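Shelf work is still waiting for its robot

Morow opened its November meeting with a question that comes up every year: can a machine put stock on a store shelf yet? The short answer from the floor was "some of it, slowly." Two companies brought results, and both were open about where their systems stop working.

Gorngate tested a wheeled arm in the aisles of a closed store, always after hours. It made 244 attempts at moving a single item between a tote and a shelf. Cans and jars went well. Bags of rice and anything in soft plastic did not, and the arm often needed a person to reset the item before it could try again. Bolel has stayed away from shelves so far and works on folding towels at home. Its machine can fold a small towel if the towel is laid flat first, which means someone still has to do the fiddly part.

Most of the talk afterward was about packaging. Long, narrow cartons are a good test. Kitchen film, foil and baking paper all come in them, and they get stacked flat in short piles next to other piles that look nearly the same. A person takes two at once, one hand under the pair and the other on the end of the top box, and doesn't think about it.
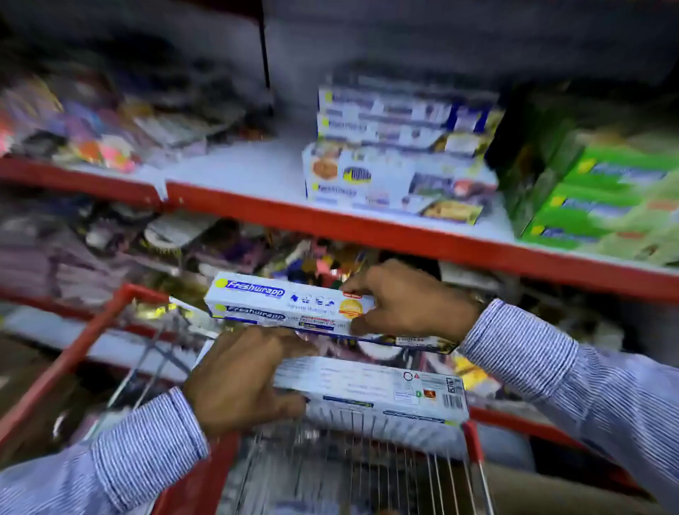

For a gripper with two fingers, the same job is usually split into two separate picks. It has to find the edge of one box, keep the one below from sliding, and get out past the shelf lip without knocking over the neighbors. Each step can be done in a lab. Doing them in a row, in a full aisle, with a cart parked in the way, is where the systems we heard about slow down.

Herrero is now collecting recordings of people doing this kind of work by hand and hopes to reach 1,000 short clips before its next trial. The group wants crowded shelves, mixed stock and both hands in use. Members who run a store and would allow recording before opening on a Sunday can reply to this newsletter and we will pass the message along.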